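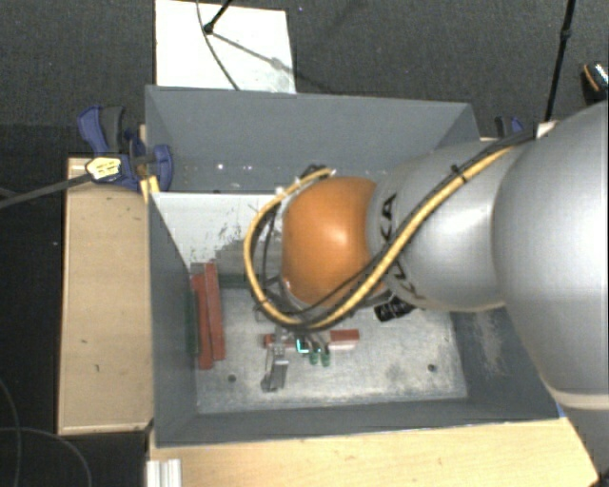

粗黄缆和黑线并在一起走,用黑色扎带收紧,带尾朝上翘着

升降桌的线怎么理,才不会一升一降就扯松?

阳台改书房
发表于 4月2日

家里用的是Hudec的电动升降桌,最低700毫米,我坐着办公时停在这个高度,站着的时候升上去。桌面上有一台显示器、一台笔记本、一个扩展坞、一盏夹在桌边的灯,还有一台小音箱。插线板原来放在地上,靠墙。

买桌子的时候没想过线的问题。装好以后把所有的线拢成一把,用尼龙扎带捆紧,每隔一小段捆一道,看着很整齐。用了差不多2年,最近开始出毛病:桌子升到高处,显示器会黑一下再亮,有时候扩展坞整个掉线,要拔下来重插。降到坐姿又正常。我把显示器那根线拔下来看,靠近插头的地方外皮有点发白,弯一下能摸到里面比别处软。

还有一个问题是扎带。当初剪带尾剪得斜,留了尖头,伸手到桌底摸东西被划过好几次。现在想全部拆掉重来,有几点想请教:

线是应该捆成一把,还是分开走?
扎带到底该捆多紧,能不能用别的东西代替?
插线板放地上好,还是固定到桌板底下好?
那根发白的线还能不能继续用?

补充一下,桌子后面是墙,离墙大概一个拳头的距离,不方便挪,因为旁边是书柜。地板是租房时就有的,不能打孔,桌板可以拧螺丝。预算不高,不想买那种整套的理线系统。

回答

旧货架
发表于同日

先说那根线。外皮发白、摸着发软,说明弯得太多次了,里面可能已经有断丝。如果是信号线,换一根就是了,继续用无非是黑屏。如果是电源线,今天就停用,不要用胶布缠一缠接着用。你说升高时黑屏、降下来正常,这跟线被拉紧的情况对得上,但也可能只是接口被扯歪了。换线之前可以做个简单的测试:桌子升到最高,用手把线往上托一托,不让它受力,看画面稳不稳。稳了,说明问题在受力上,理线能解决一半。不稳,那就是线本身或者接口坏了。

再说为什么会这样。你原来的做法,是把会动的部分和不动的部分捆在一起了。桌面升降的时候,桌面上的东西跟着走,地上的插线板不走,中间这一段线每次都要伸缩。你隔一小段捆一道,又捆得紧,整把线变成一根硬棍子,弯不动,力气就全部集中到两头。两头是什么?一头是插线板,一头是显示器的接口。接口是最不禁扯的地方。

所以顺序应该反过来,先决定哪里动、哪里不动,再去捆。

我的做法是把插线板搬到桌板底下。这样显示器、笔记本、扩展坞、灯、音箱的电源线全都跟着桌面一起走,彼此之间没有相对运动,爱怎么捆怎么捆。整张桌子下到墙上的,只剩插线板自己的一根电源线(如果你用有线网络,再加一根网线)。要伺候的就是这一两根。

插线板的线要够长。我用的是Jorneline的一款,线长2000毫米,坐姿的时候会在桌子后面垂下来一段,站姿的时候刚好拉开,还有富余。买之前自己量一下:桌子升到最高,从桌底准备装插线板的位置,沿着桌腿走到墙上的插座,不要走直线,按线真正要走的路量。量出来的数再加上一截余量。余量宁可多,垂下来难看一点没关系,绷直了就有麻烦。不要拿两个插线板串起来凑长度。

固定插线板有几种办法。板子背面有挂孔的,直接在桌板底下拧两颗螺丝挂上去,但是朝下挂要选能锁住的那种孔,不然桌子一震就掉。没有挂孔的,用金属托架或者网篮。双面胶我不推荐,夏天胶软了会整个掉下来,插头连着线吊在半空。螺丝长度要比桌板厚度短,拧之前拿螺丝贴着桌板侧面比一下,桌面冒个尖出来就晚了。

位置靠后,靠近桌腿的一侧,不要装在膝盖会碰到的地方。也别挡住升降机构,装之前把横梁和电机的位置看清楚,空着手升降一遍。

扎带的事情。捆到线不会自己滑出来就行,捆完用手指推一下,线应该能在扎带里稍微挪动。如果外皮被勒出一道凹痕,就太紧了,拆掉重来。拆的时候不要用美工刀往线的方向割,用斜口钳剪扎带的锁头那一侧。带尾要用平口的剪钳贴着锁头剪平,剪完用指甲刮一下,挂手就再修。不想修的话,把带尾留长一点,不要剪成短短的斜尖,长的带尾是软的,不会划人。

要常动的地方别用扎带,用魔术贴。我用的是Feltelex那种背靠背的绒面带,成卷的,想剪多长剪多长,可以反复拆。缺点是粘灰,桌底下放久了会吸一层毛,家里有猫狗的更明显。不影响使用,隔一阵撕下来拍一拍。

最后是那根活动的线。从插线板出来,先在桌板底下固定一道,这一道要真正吃住力,让后面怎么扯都扯不到插线板里面去。然后让它垂成一个大弯,再到桌腿靠下的位置固定第二道,从那里贴着地走到墙边。两道之间什么都不要捆,就让它自由地弯。弯要大,不要打折。

桌腿有两三节套在一起的,固定点一定要选在不动的那一节上。这个我做错过,绑在了会往上走的那一节,升上去没事,降下来的时候扎带卡在两节中间,把线皮蹭掉一块。

小方桌
发表于同日

我没有弄那么复杂。桌子也是升降的,从Brallgate线下店搬回来的样品,价格便宜,高度只在两三个档位之间换。平时站着就用825毫米那一档,我个子矮,够了。行程短,线就没那么大的问题。

我的办法是买一根蛇骨一样的线槽,一头装桌板,一头有个底座压在地上,线从中间穿过去。好处是不用打孔,租房也能用。坏处是穿线很烦,想换一根线要把卡扣一节一节掰开。掰多了卡扣会松,我的已经有几节合不拢了,用橡皮筋套着。

线可以不分开,反正我全塞一起了,用到现在没出过问题。

阳台改书房(提问者)

谢谢两位。昨晚照着第一个方法试了一下,把线托住以后画面确实稳了。不过那根发白的线我还是扔了,是信号线,不贵。

另外想问,电源线和信号线要不要分开走?音箱有一点底噪,不知道跟捆在一起有没有关系。还有网篮是不是会积灰,适配器放在里面热不热?

旧货架

家用这点长度,信号线和电源线挨着,一般看不出差别。音箱底噪有可能是音频线和适配器靠得太近,也有可能是音箱和电脑插在不同的插座上。先不用急着分开走线,把音频线单独拿出来,离适配器远一点,听一下有没有变化。有变化就让它单独走另一侧,没有变化就是别的原因,理线解决不了。

真的要交叉,就让它们十字交叉过去,不要并排走很长一段。

网篮会积灰,比托架容易打理,因为灰能从下面漏掉一些。适配器放里面可以,但不要叠起来,也不要拿线把它裹住。笔记本的适配器本来就热,让它单独躺着,四周留空。多余的线绕成松松的大圈放在篮子另一头,不要绕在适配器身上,很多人适配器根部的线就是这样绕坏的。大功率的东西,比如电暖器,不要接在桌底的插线板上,直接插墙。

每根线的两头都贴个标签,写上是什么设备的。现在觉得不用,等你趴在桌子底下想拔灯的插头,结果把扩展坞拔了,就会想贴了。用纸胶带对折就行,写字的时候用油性笔,铅笔过一阵就看不清。

桌底常客
6月补充

看到这个页面的时候已经按第一个回答做完了,补充几个遇到的小问题,给后来的人参考。

第一次升降一定要慢。先不通显示器和电脑,桌面上只留重量,点按着一点一点升,每升一段停下来看一眼后面的线,看有没有挂到横梁、桌腿的调节脚、墙上的踢脚线。我的线就是挂在踢脚线的上沿,从前面完全看不见,蹲到侧面才发现。后来在那一段加了一块薄的硬纸板挡着,线就顺着滑下去了。

垂下来的大弯,坐姿时会拖到地上。扫地的时候容易被拖把勾到,椅子的轮子也会压。如果你的桌子后面有空间,让弯朝墙那一边鼓,不要朝脚这一边。做法是把桌腿上那个固定点往后转一点,线出来的方向对了,弯自然就往后倒。像楼主那样离墙只有一个拳头的,可以让弯朝侧面走,平行于墙。

灯是夹在桌边的话,灯的线不要和别的捆死,以后换位置还要拆。显示器装在支架上的也一样,支架转动的地方前后各留一段松的,把支架伸到最远、转到最偏,确认线没有绷住,再固定。我一开始是按支架收回来的位置捆的,第一次往前拉就把插头拉歪了。

桌子自己的控制盒也在桌底下,别忘了它。它的电源线我也接到桌底的插线板上,手控器的那根细线特别容易被忽略,单独用小的粘扣贴在桌板底下。粘扣贴之前用酒精擦一下板面,等干透再贴,按住一会儿。我没擦的那几个,没过多久就掉了,擦过的都还在。

还有线皮的检查,换季打扫的时候顺手做一次就可以。重点摸两个固定点的附近,以及大弯的底部。摸到发黏、发硬、有裂纹,先断电,再换。扎带变脆也在这时候一起换,我朝南的窗边那几根,用手一弯就断了,桌子里侧的还好好的。

楼上说的蛇骨线槽我也用过,行程大的桌子要先看清楚它拉直以后够不够长。不够的话,升到顶会把底座提起来。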